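About Fevstead

Fevstead plans and costs automation equipment for firms that have not bought any before. We do not sell machines and take no commission from those who do. Clients pay a fixed fee, set before work starts, and receive an equipment plan, a budget and a purchase schedule.

The firm was set up by Paloma Baptiste, who remains its director and signs off every plan. The office and test room are at Quintanilla Yard, Unit 8.

What we do

A typical engagement begins with a list of handling tasks and ends with a list of things to buy. Between the two we run the tasks on a test cell and record which grippers, mounts and work surfaces they need. Quotations are requested only after that stage.
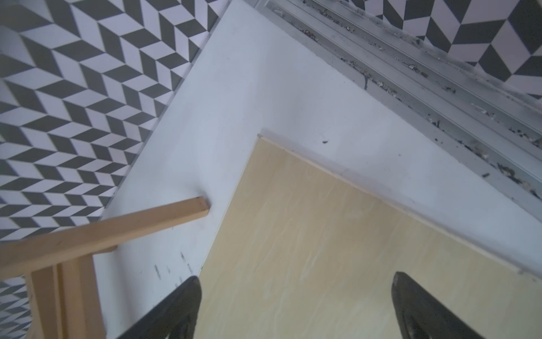

Budgets are drawn up under four headings: arm and controller, end tooling, cell and fixings, and upkeep. The third is the one most often left out of a first draft. It covers surfaces, rails, wall coverings, lighting and the time needed to fit them. Upkeep is costed by the hour and includes cleaning: grit and crumbs settle in the grooves of a metal rail, and a white painted surface picks up scuffs and marks. We enter these hours as a yearly figure from the first year — they are not held under contingency.

Fingers are treated as consumables. Our standard plan allows for 2 spare sets per arm, ordered with the arm and kept on site. Wrist cameras are listed separately from the arm, as their cables and mounts are replaced on a different cycle.

How a plan is laid out

Each plan carries a reference number and is issued in three parts. Part A states the tasks and the parts to be handled, with sizes and materials. Part B gives the equipment list with lead times. Part C sets out payments by quarter, including deposits, carriage and installation. Herkier, the costing sheet we use for Part C, is supplied to the client in editable form.

Thin, long workpieces are tested as a separate class. The point of grip and the clearance to the cell walls both affect the size of cell required, and so the price.

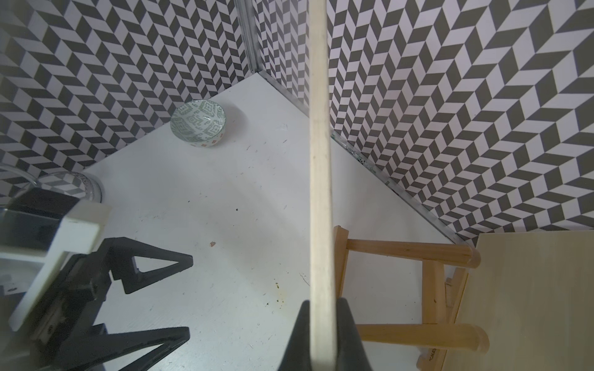

Flonel, a client since October, told us that Part C was the section their board read first, and asked that deposits be shown on a line of their own. Plan 1109 was reissued on that basis and the change has been kept in all plans since.

Terms

Plans are valid for 200 days from issue. Prices in Part B are those quoted by suppliers and are not adjusted by us. A revised plan within the period is charged at half the original fee.

Page last revised Tuesday, December 28, 2021.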